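Hastgate Garden Club – minutes of the October meeting

Chair: Roos Lambrechts. Minutes: De Bruijn. Apologies from Momier.
Opened at 7:30. The minutes of the last meeting were accepted with one correction: the shed rent is 196 for the year, not for the season.

1. Drying leaves for the winter sale
Roos reported on the leaves picked at the Plitberg beds. They are being turned in a wide, shallow pan on the white table. Color is mixed, from bright green to olive, and a few leaves have gone almost black and curled. These are to be picked out before bagging.
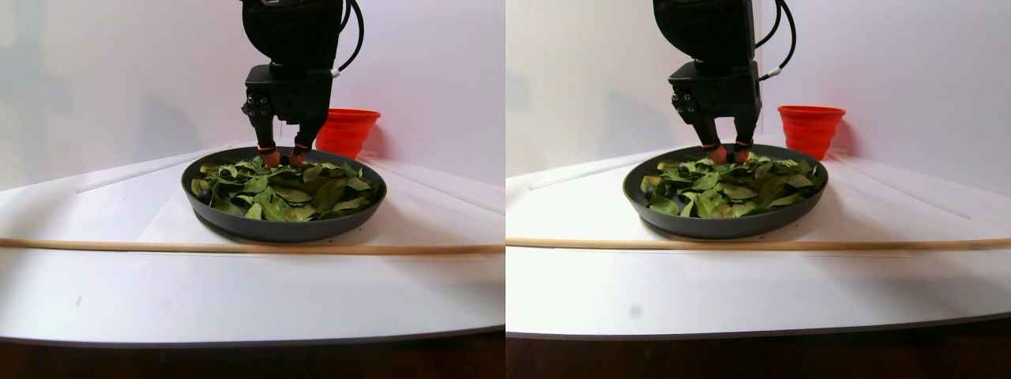 De Bruijn asked if the pan was too full. Roos thought a thinner layer would be better and will split the next batch in 2. The red-orange collapsible bowl can take the rejects – it folds flat and stores easily.

Agreed: bags of 30 grams, 80 bags for the sale. Labels to give the month of picking only.

2. Shed
The door still sticks. De Bruijn will plane the bottom edge before the next meeting. The padlock key is back on its hook.

3. Seed order
Held over until Momier has sent in the list. Members who want broad beans should tell him by Monday.

4. Any other business
Two folding chairs are missing from the hall. Please check car trunks.

Closed at 8:40.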